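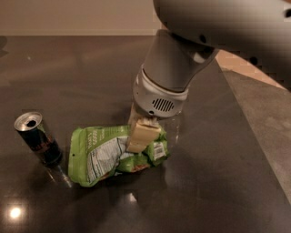

1/ 收桌子这件事,机器到底能不能干了?最近总有人问我,干脆开一串说清楚。先讲结论:能干一部分,慢,得有人看着。

2/ 桌上的东西很普通:一个开了口的饮料罐,一个揉皱的绿色零食袋。人收这两样不用想。机械臂要先决定碰哪一个、从哪里下手。

3/ 罐子属于好办的。形状固定,外壳硬,夹住就是夹住。麻烦在开了口的罐子里可能还有饮料,拿起来得保持竖直。很多演示用的是空罐,看的时候留意一下。

4/ 袋子属于难办的。它没有固定形状,每揉一次就换一个样子,上一次学到的抓法下一次未必用得上。平摊在桌上的时候,手指下面几乎没有可以捏的厚度。

5/ 桌面也添乱。深色、抛光,顶灯在上面就是一个白亮的圆点,罐子下面还有倒影。人一眼知道那是反光,视觉系统不一定知道。换块哑光桌垫会省事很多,但是家里和店里的桌子不会为了机器换。

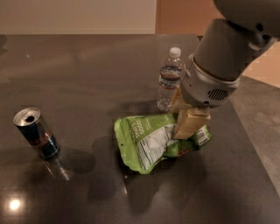 6/ 再看夹爪。两根浅色手指,压着袋子右边那一头,看样子是在捏起一道褶。这个思路我认同:没有边可抓,就先弄出一道褶来。后面还立着一瓶没装满的水,离腕部很近,手臂转身的余地不大。一瓶水、一罐红牛、一个袋子,三样东西三种拿法。

7/ 我在Festitz的店里管过休息区,那里有11张桌子。一个人拿着垃圾袋走一圈,顺手就收完了,边走还能边跟客人说话。拿这个当标准,现在的机器差得还远。

8/ 3月我跟Mariann Fodor聊过。她在Lakatos做设备维护,看问题比我实际。她说别问机器能不能抓起来,先问抓掉了谁来捡。我觉得这话应该写进采购合同。

9/ 店里那边其实早有能用的机器。洗地的、搬箱子的,路线固定,东西规整,用着没什么大毛病。一到“把桌上乱七八糟的收走”,价钱和故障就一起上来了。

10/ 有人提到Randell和Ferex的方案。两家的资料我都看了,宣传片里摆的全是硬杯子和硬盒子。我给两家都写了信,问软包装怎么处理,还没收到答复。收到了接着发在这里。

11/ 如果你现在就要给店里做决定,我的建议是先别为收桌子买机械臂。把垃圾桶挪到客人出门的路上,花不了几个钱。洗地机可以考虑。

12/ 家里就更不用急。收一张桌子,自己动手比等它规划路线快。我愿意付钱的家务是叠衣服和刷烤盘,这两样谁家要是做成了,麻烦告诉我一声。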